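作業ノート 渇望日誌の様式見直し
2024年2月6日

先週の続き。Umvilleの通所プログラムで使っている渇望日誌(本人が毎日つける紙のほう)を読み返して、Bindenの入力画面とのずれを洗い出す作業。今日で読み取りは終わった。対象は退所後14日間の記入分で、行数にして300。全部手で打ち直した。

最初に気づいたのは「強さ」の欄。紙は0から10の目盛り、Bindenは「なし・弱・中・強」の4段階になっていて、どこで区切って変換するかの決まりがどこにも書かれていない。入力する人によって5が「弱」になったり「中」になったりしている。古い手順書には「適宜」とだけある。適宜では困るので、当面は変換をやめて、Bindenの備考欄に紙の数字をそのまま入れることにした。段階のほうは空欄で保存できないため、仮に「中」を入れ、備考の先頭に※をつける。集計のときは※のある行の段階を使わない。

空欄の扱い。記入がない日が「渇望なし」なのか「つけ忘れ」なのか「つけたくなかった」なのか、紙からは分からない。前の様式では空欄を0として入力していたらしく、過去のグラフで週末がきれいに下がって見えるのはそのせいではないかと思う。土日は通所がないので声かけもない。下がっているのは渇望ではなく記入率だろう。これは早めに面談担当にも伝えておく。あのグラフを家族向けの説明に使っていたはず。
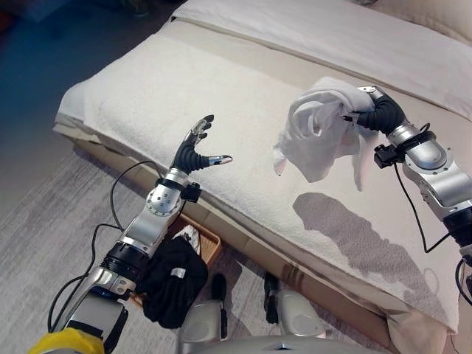 空欄は空欄のまま、入力コードを別に立てる。コード案:
・N 記入なし(理由不明)
・R 本人が「書きたくない」と言った日
・F つけ忘れと本人が確認した日
Rは大事にしたい。書きたくない日に何があったかを聞き出すためのコードではなく、書かないことを選べると本人に知ってもらうためのもの。面談で理由を追及しないことを手順書に一行入れる。

きっかけ欄は自由記述が多く、読んでいて一番時間がかかった。選択肢のチェックは「人」「場所」「気分」「お金」「その他」だが、「その他」に丸をつけて余白に書いてある行がかなり目立つ。内容で拾うと、空腹、眠れない、帰り道、給料日の前日、テレビの広告、それから「暇」。暇は「気分」に入れる人と「その他」に入れる人に分かれている。睡眠は別欄にしたほうがいいと前から言われていたが、今回読んでみて賛成に回る。前夜の睡眠時間が書いてある日と書いていない日で、きっかけ欄の書きぶりがだいぶ違う。ただし欄を増やすと続かなくなるので、睡眠を足すなら何かを削る。候補は「その日の目標」欄。ほとんど同じ文言の繰り返しになっている。「飲まない」「今日も飲まない」「同じ」「〃」。

目標欄を削ることには反対が出ると思う。毎日同じことを書くのに意味があるという考え方も分かる。朝の集まりで口に出しているのだから紙にはいらない、というのが自分の意見。保留。

Moldovanの様式集も一通り見た。見た目は整っていて、週の見開きで眺められるのはいい。ただ、再使用した日の欄が「失敗」という見出しになっていて、このままでは使えない。言葉を替えて使う許可が取れるかどうか、問い合わせの文面を作りかけて止めてある。うちの紙は「使った・飲んだ」で、事実だけ書く形。ここは変えない。評価の言葉を様式に入れると、書く側がそれに合わせて書くようになる。

夜間の電話(Fonero)の記録との突き合わせも少しやった。電話があった日と日誌の数字が高い日は、思ったほど重ならない。数字が低いのに電話している日もあれば、高い数字が続いても電話がない人もいる。日誌だけを見て「落ち着いている」と判断するのは危ない。Fonero側の記録には時刻があるが、日誌には時刻の欄がなく、朝つけたのか夜つけたのかが不明。時間帯の丸つけ(朝・昼・夕・夜)くらいなら負担にならないか。試作に入れてみる。
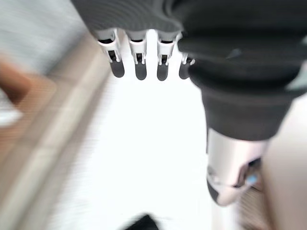
記 戸倉 美緒

試作Aの仕様(途中)
紙はA5、片面に一日分ではなく見開きで一週間。字が小さくなるのが心配なので、強さは数字を書き込む方式をやめて目盛りに印をつける方式にする。離脱後まもない時期は手が震えて細かい字が書けない人もいる。目盛りの間隔は広めに。枠線は薄い灰色。コピーで消えるかもしれないので、一度コピー機を通して確認すること。

罫線の色の話で思い出したが、赤い印字はやめる。前の版で「使った・飲んだ」の欄だけ赤だった。理由を知っている人が残っていない。

裏面に連絡先を入れるかどうか。入れたい。ただし日誌を家族や職場の人に見られる場合があり、施設名が印刷されていると困るという声が以前からある。番号だけ、名称なしで載せる案にする。表紙も無地。施設名は渡すときの封筒だけに入れる。

試作Bは、Aから目標欄を削って睡眠を足したもの。どちらか一方に決めず、しばらく両方置いて本人に選んでもらう案も考えたが、入力の手間が二重になる。Bindenの画面はこちらで作り変えられないので、備考欄頼みになる。備考欄には文字数の上限があり、長い自由記述は途中で切れていた。切れた行が打ち直しの途中で見つかっている。紙の原本があるので実害はないが、原本を廃棄していたら戻せなかった。保管期限の表を確認する。
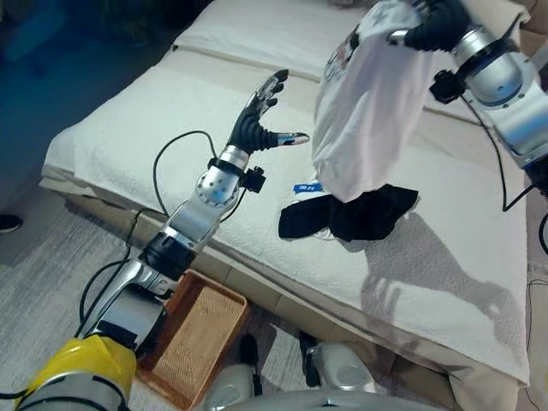 読み返し作業そのものについて。打ち直しは思ったより消耗する。数字だけ追っていればいいのに、つい余白の文を読んでしまう。一人で続けてやらないほうがいい。次回は交代でやるか、午前だけにする。読んだ内容を廊下で話さないことも改めて。打ち直したファイルには氏名を入れず、対照表は鍵のかかる棚。今日は紙を机に出したまま席を外してしまったので、自分への注意として書いておく。昼休みも棚に戻す。

当事者スタッフに試作Aを見てもらった。言われたこと:
・強さの目盛りの両端に言葉がない。「10がどのくらいか、初めての人には分からない」
・週の見開きだと、悪かった日がずっと目に入る。めくれば見えなくなる一日一枚のほうが楽だった
・時間帯の丸つけは問題ない
・「きっかけ」という言葉は、きっかけがなかった日に書きにくい

二つ目は考えていなかった。経過が見渡せるのは支援する側の都合で、本人には重いことがある。一日一枚に戻し、見渡す表は面談のときにこちらで用意する形も検討。紙の量は増える。四つ目については「その前にあったこと」に変えてみるか。長いけれど意味は広がる。「特になし」の丸も作る。

目盛りの端の言葉はまだ決まらない。「全くない」と「がまんできないほど」では、がまんできたかどうかの話になってしまう。「これまでで一番強い」なら本人の中の比較になるが、日によって基準が動く。基準が動いてもいいのかどうか、集計する側としては困るが、面談で使うだけなら困らない。何のための数字なのかを先に決めないといけない。

残り
・空欄を0で入れた過去データの範囲を調べる(いつの分からか)
・家族向け説明のグラフをいったん外してもらう
・手順書の「適宜」を直す
・Moldovanへの問い合わせ文、言い換え案を添えて完成させる
・試作Aのコピー確認、灰色の濃さを変えて何種類か
・Foneroの記録は時刻だけ借りる。通話内容の欄は見ない設定にできるか聞く
・備考欄の文字数上限、正確な値を確認
・2月中に試作を一日一枚で組み直す。目標欄は未定のまま仮に残す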